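Trunitz Rebound Hammer, Type N and Type L
Bomow Test Equipment > Concrete > Hardened Concrete > Rebound Hammers

Updated 24 September 2024

In stock, both types. Ships same day if the order is in before noon.

Spring loaded hammer for checking surface hardness of hardened concrete. Walls, beams, columns, precast, slabs on grade. Non destructive, leaves a small dimple at most. Good for finding weak areas before you pay for cores. Does not replace cores. If your spec calls for a strength number you will need a correlation curve made from your own mix, and the chart on the barrel is a general one.

Which type

Type N is the standard one. Normal concrete, members 4 inches or thicker. If you're not sure, you want N.
Type L is lower impact energy. Thin walled stuff, small precast, stone, anything that might chip. Reads on its own scale, so don't mix L numbers with N numbers in the same report. We get calls on this every month.

What's in the case

Hammer, N or L
Abrasive stone for surface prep
Carry case, hard shell, Clikstead latches (the old snap ones are discontinued)
Printed chart, three impact directions
Calibration certificate, good for one year from the test date on it
Spare plunger cap

Anvil NOT included. Order separately, see below.

Using it

Grind the test area smooth with the stone. Loose mortar, form oil, paint, curing compound all have to come off. Concrete should be air dry, wet surfaces read low. Frozen concrete reads high, let it thaw first.

Hold the hammer square to the surface. Push slow and steady until it fires. Keep the pressure on, press the lock button, then read the scale. Ten readings per area, spaced at least an inch apart. Toss any reading more than six units off the average and re-average. If more than two get tossed, toss the whole set and pick another spot.

Write down the direction. Horizontal, up and down all give diferent numbers on the same concrete. Write down the age too, and whether it was a formed or a troweled face.

Carbonated surfaces on old concrete read high, sometimes a lot. Grind deeper or take a core.

Calibration and service

Check on the anvil before and after a job. If it's out of range, stop using it and send it in. Do not turn the adjusting screw at the back, this voids the certificate and we can tell.

Bench service covers teardown, cleaning, new mainspring if needed, anvil check, new certificate. Turnaround is five working days, longer in March when everyone sends theirs in at once. Put a note in the box with your phone number. Please.

Don't oil the guide rod. Ever. Wipe it with a dry cloth and that's it.

Part numbers

TR-N-40 Hammer, Type N
TR-L-40 Hammer, Type L
TR-A-700 Calibration anvil, steel, heavy, ships by ground only
TR-58 Abrasive stone
TR-31 Plunger cap, pack of two
FL-31 Fleury recording pad, carbonless, fits in case lid

Prices on request for the anvil, freight changes too much. Everything else is priced in the cart.

Questions we get

Can I use it on fresh concrete?
No. Needs to be hard. For early strength look at the penetration or maturity pages.

Will it find rebar?
No, but rebar close to the surface will throw off the readings. Locate it first and stay off it. Cover meters are under Rebar and Cover.

Does it work on block?
Not really. Hollow units bounce all over the place. Type L on solid units with your own curve, maybe.

Do you take trade-ins?
Trunitz hammers only, any age, working or not. Credit toward a new one, not cash.

Returns in 30 days, unused, case and certficate in the box. Hammers that have been fired on concrete are not returnable.
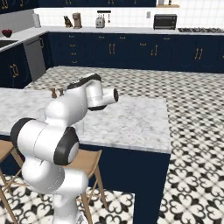 White robotic arm over a marble-topped kitchen island, navy base. Computer rendering.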